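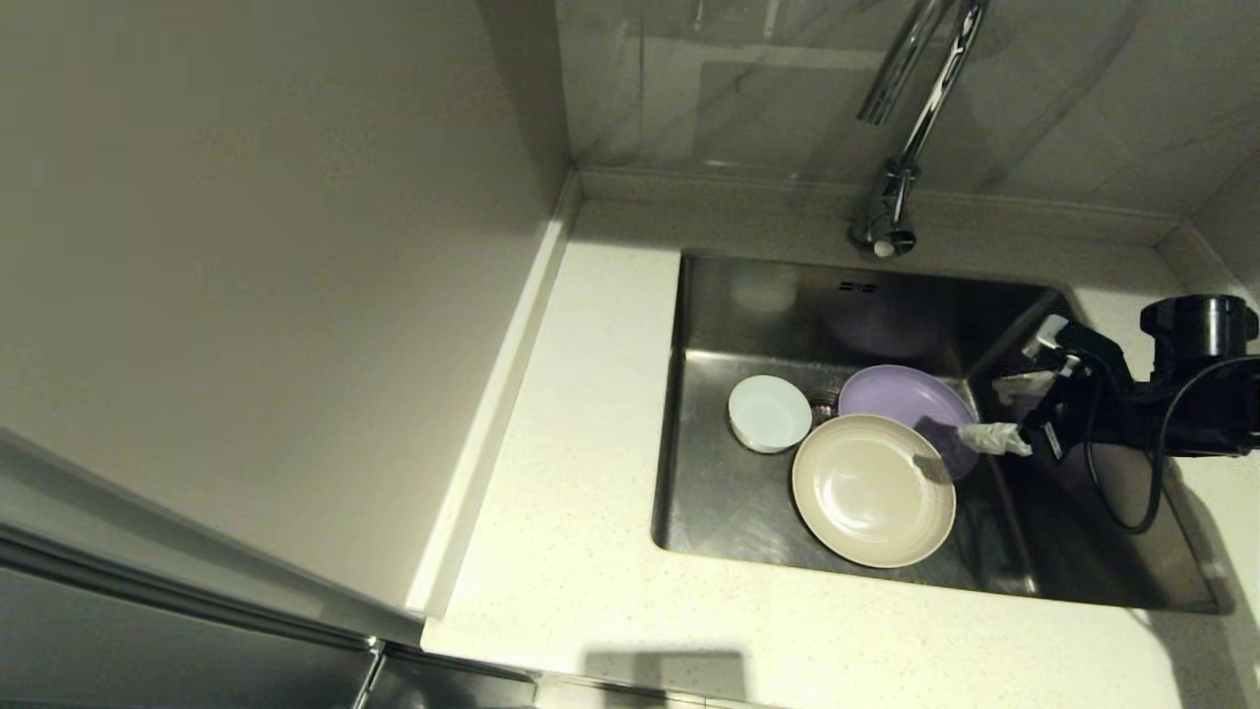 Sink rules, revision 11

Posted in December

The old page had grown to 500 lines and people had stopped reading it. What follows replaces it at both Trukholm and Plunville.

An episode starts with the arm clear of the basin and ends the same way. If the cloth is dropped, stop and mark the episode as failed. Do not pick it up and carry on.

Wipe force is capped in the controller, never by the operator's judgment. Stacked plates are allowed. Glass is not.

Cables need enough slack for full reach but must stay above the waterline at every joint angle. Check this with the power off.

Of the 1,660 episodes logged under the previous revision, I rejected 176. Most had no end label. The labeling tool from Zurkemwood now refuses to save without one, so I expect that number to drop.

Still open: whether a plate wiped on one side counts as a complete task. I say no. The Cho protocol says yes, and until we settle it, record the side in the notes field.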